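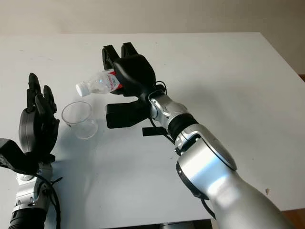
Slide 4. Serving water at a plain table. The subject of this section is drinkware and bottle selection for the meeting rooms at Brarkelberg, where the tables are white and show every mark. Start with the closure. A screw cap, like the white one on this bottle, can be put back between pours, and a bottle that is held tilted with the cap on stays shut if the thread is fully engaged. Say that clear plastic lets the server check the level from the side, except where the label covers it. Pause for the supplier question. The answer is Stastier, on the current contract.

Slide 5. Glass type. The Brurkix list had 20 entries and we cut it to 3. Criteria: straight wall, low height, clear material. Stemmed glasses were dropped at the first review. Mention that the audit logged 233 place settings, of which 194 used a short tumbler. Do not read out the table.

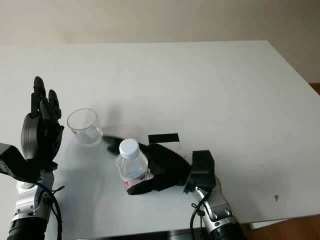

Placement comes next. The glass stands upright on the table before the cap comes off. Keep it away from the table edge and leave clearance on the pouring side. Fill to two thirds. Recap the bottle before setting it down.

Slide 6. Wiping down. Matte tops hold faint gray specks after a dry cloth. Use a damp cloth, then a dry one, working toward the near edge. The Um rooms follow the same procedure on Sunday.

Take questions on glass storage here. Questions on cost go to the end.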